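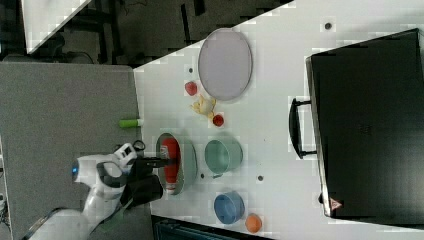 Live Sound Technician (Monitors), Touring and House

Brandwood Hall, Arkivholm
Posted 2022-12-11
Reference: BH-MON

Brandwood Hall is a standing and seated music venue with a capacity of 1,000. The program is mostly touring rock, folk and pop acts, with a smaller number of orchestral and spoken-word nights. We are hiring one full-time monitor engineer. The post also covers the Dralesa festival in August, where the hall supplies crew and equipment for the second stage.

Duties

Set up, line-check and operate the monitor system for visiting and resident acts. Most shows use a mix of floor wedges and in-ear systems.

Coordinate radio frequencies for microphones, in-ear packs and the crew intercom. A frequency plan is filed with the production office before doors on every show day.

Read incoming technical riders and reply with a patch list, a stage plot and a list of substitutions. Riders are often out of date when they reach us, so expect to call the tour directly.

Patch the stage and the active split. When a tour carries its own monitor console, you act as house technician and stay at stage left until the headliner is off.

Maintain cables, stage boxes, stands and microphones. Faults are logged the same night. Repairs that need a bench go to Keskinen, our service contractor, with a written description of the fault.

Required

At least four years of paid work in live sound, including regular monitor mixing for full bands.

Working knowledge of digital consoles from more than one manufacturer. You should be able to build a show file offline and load it without help.

Practical understanding of gain structure, feedback control and networked audio.

Ability to lift and move road cases as part of a team, and to work at the top of a ladder.

Clear spoken English. Much of the job is talking to musicians who can't hear what they need, often with 5 minutes left before the house opens.

Useful

Front-of-house experience. The monitor engineer mixes support acts from the main desk when the schedule calls for it.

Basic soldering.

A license to drive the van. Applicants without one will still be considered.

Hours and conditions

Show days normally start with load-in at noon and end after load-out. The average is 5 shifts a week, published a month ahead. Late changes are paid at the higher rate set out in the contract. There are quiet stretches after the holidays, and these are used for maintenance and training.

Pay follows the house technical scale, grade two or three depending on experience. Travel, meals and lodging are covered for Dralesa. Molded hearing protection is provided, and a hearing test is paid for each year. We ask all stage crew to take the test — it is part of the safety plan.

The first three months are a trial period. During this time you will be paired with the front-of-house engineer and will not run a headline show alone.

How to apply

Send a resume and a one-page list of recent shows. For each show, give the act, the room, your role, the console used and the number of mixes. Do not send recordings. Monitor work can't be judged from a board mix, and we will not listen to them.

Short-listed applicants will be invited to a paid working day at the hall. The day includes a line check, a frequency plan from a supplied equipment list, and one support set — normally a four- or five-piece band. Travel to Arkivholm is refunded on presentation of receipts.

Mark applications with the reference above and address them to the Production Office, Brandwood Hall. Applications are read as they arrive, and the listing is removed once the post is filled.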